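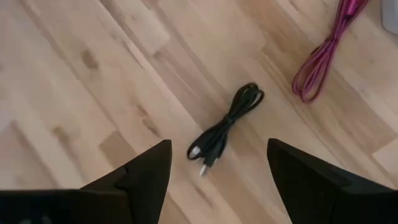 From: Orathai Thongsuk
To: floors list
Date: July 2015
Re: Re: Oil or lacquer for a reading room?

Vichien Hemmin wrote:
> We have 40 square meters of old pine in Stelluvik and the
> lacquer is gone near the door. Must I sand everything before
> I can use oil? And how long until people may walk on it?

Dear Vichien,

Yes, I am afraid you must sand everything. Oil does not go into wood which still has lacquer on it, and you will get spots. I did our hall in 9 days, but I was working alone and only in the evenings.

Please wait 18 hours between coats - more if the weather is humid. Socks only for the first week.

For tables I use the same oil, but thinner. It becomes more shiny than on a floor.

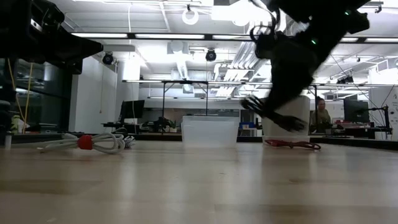
Tabletop, pale wood with a darker brown part at the left.

If you can wait until September, I can lend you my edge sander. Iren has it now.

Greetings,
Orathai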